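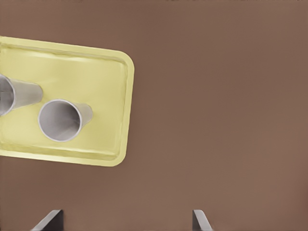 Prenar Tabletop: Data Card and House Rules

Welcome, and thank you for reading the card before downloading the data. Prenar Tabletop is a collection of simulated pick-and-place episodes, all of them done with a two-finger gripper over a plain table, with everyday light objects such as paper cups and a shallow tray. This file covers what is in the release, how the episodes were made, and (at rather greater length, I'm afraid) the rules we ask contributors to follow when they add new ones. The rules grew slowly, mostly out of arguments over lunch, and I have tried to leave in enough of the reasoning that you can argue back.

Maintainer: Rosalba Caruso
Card last revised: April 5, 2020

What is in the release

There are 105 task folders. Each folder holds a task file, a scene file, the recorded episodes and a short notes file in plain text. The task file gives the instruction in one ordinary sentence, the starting conditions and the success test. The scene file lists every object with its starting pose, its size and its mass. The episodes hold the wrist view, the gripper opening, the commanded motion and the motion that resulted.

All of it was made in simulation, using our own scene builder, which is called Mimach. No real-robot recordings are mixed in. We had a long talk about whether to include some, and decided that people would be better served by a separate release with its own card, so please don't send us real recordings for this one, however nice they are.

The wrist view

The view moves with the gripper, so the fingertips show along the bottom of the picture and the objects may be only partly in view. A tray can run out past the left edge, with a cup running out along with it. We keep these views exactly as they come. Please do not crop the fingers away, paint over them, or shift the starting pose so that everything sits politely in the middle. A policy trained on tidy pictures gets a tidy idea of the world, and then we all spend a week wondering why it can't find a cup.

Rules for scenes

1. Keep the scene as plain as the task allows. A smooth brown table, a yellow tray and white cups with no printing are quite enough for a cup task. If you want clutter, make a clutter task and say so in its name.

2. Record the resting pose, and let objects settle before you record it. Tapered cups lying on their sides are the usual trouble here. Let the physics run until the speed of every object stays under the limit in the settings file, and then write down the pose. Do not write down the pose you asked for.

3. Say which way an open object faces. For cups, the axis runs from the closed base to the center of the mouth. Two cups on their sides with their mouths both to the left are a different starting condition from two cups facing each other, and a reader should be able to tell that from the scene file without opening a picture.

4. Start with the gripper open and empty unless the task is about something already held. The fingertips should be clear of the tray and of every object in it. We have turned down otherwise lovely submissions over this, and I was sorry each time.

5. Name colors simply. "Yellow" will do for a tray. One contributor wrote "chartreuse cream" and the instruction parser has never forgiven any of us.

Rules for motion

These are the ones I would most like you to read, even if you are in a hurry. They were written for simulation, but we wrote them as though a real arm and a real person might be at the other end, and we'd like them to stay that way.

1. Respect the speed limit within 11 centimeters of the table surface. The limit lives in the settings file, and you may lower it for your own task, but please don't raise it.

2. Close the fingers under a force limit, and record the limit. A simulated paper cup will happily put up with a squeeze that would flatten a paper one. If your cup is modeled as a rigid body, say that in the notes file, in words, so that the reader doesn't take a successful grasp for a gentle one.

3. Do not push through the tray. Some older episodes of ours had a fingertip passing a little way into the rim because the contact settings were too soft. Those were removed. The checker now rejects any episode in which a finger overlaps the tray or the table by more than 2 millimeters at any step.

4. Back away before you turn. After letting go of an object, raise the gripper straight up to the clearance height in the task file and only then rotate. It costs a moment and saves a great many knocked-over cups.

5. Stop on a lost view. If the target leaves the picture and your controller depends on seeing it, the arm should hold still and the episode should be marked as stopped. A stopped episode is perfectly welcome in the release! We would rather have it, properly labeled, than a lucky guess.

Success, failure and everything in between

Every episode carries one of these labels: success, failure, stopped or invalid. The first is decided by the success test in the task file and by nothing else. If the test says the cup must be standing inside the tray and it is leaning on the rim, then that is a failure, even though it may look very close and you may have grown fond of it. If you think the test is wrong, change the test, give the task a new version number and run every episode again.

Please send the failures along with the successes. At least 70 episodes per task are required, counting all labels except invalid, and they must be consecutive. Picking out the good ones is the surest way to have a submission returned – kindly, but returned.

Randomness and repeats

Each episode stores its seed. Running the same seed with the same version of Mimach should give the same starting scene, object for object. The motion may differ slightly between machines, and we don't ask for an exact match there. If your starting scene does not repeat, something is drawing random numbers outside the seeded generator, and nine times out of ten it is the lighting.

Known limits

The lighting is soft and even throughout, and this makes the pictures easier than most real rooms. Shadows are faint. Table finishes have little or no texture. Deformable objects are not modeled, and there is no sensor noise unless the task name ends in "noisy." Please do not use results on this data as evidence that a system is safe to run near people. It can tell you that a controller keeps to our limits in our simulator, and for anything beyond that you will need proper testing on the machine itself, under whatever safety standard applies where you work.

How to contribute

Copy the folder named "blank_task," fill it in, and run the checker until it stops complaining. Then open a request and give the task folder name in the title. Reviews are done by two people, one from the Arar side of the project and one from Blomqvist, and we try to pair someone who knows the task with someone who doesn't. Expect questions about your notes file. Almost everyone writes too little there, and I say this as a person who has plainly never had that problem.

The next round of additions closes at the end of May. Requests that arrive later will be held over for the following round, and there is no need to send them twice.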